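Unit 4 handout: A stall with no alarm
Lab cell 2, Kovix gripper, Clarport controller

The Baert exercise logged 677 cycles in January, and 61 of them ended in a stall. In most of these the controller reported a good grip. The finger gap was within limits, but the part sat at an angle and the next move timed out after 80 seconds. No fault code was raised. 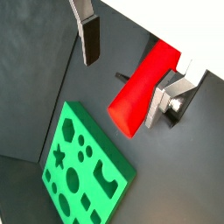
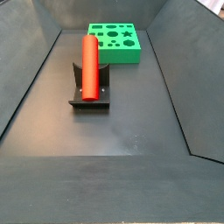
Fig. 4.1 Work area, wrist view (first) and fixed view (second). The green shape-sorter is in both.

Check these before you restart:
1. Press hold. Do not reach into the bin while the drives are live.
2. Read the finger gap and write it down.
3. Compare both camera views. The wrist view alone gives a poor idea of part angle.
4. Jog clear at low speed, with the force limit left at 400.

A restart without step 3 counts as a safety error in the lab grade. Bring your stall log to the next session.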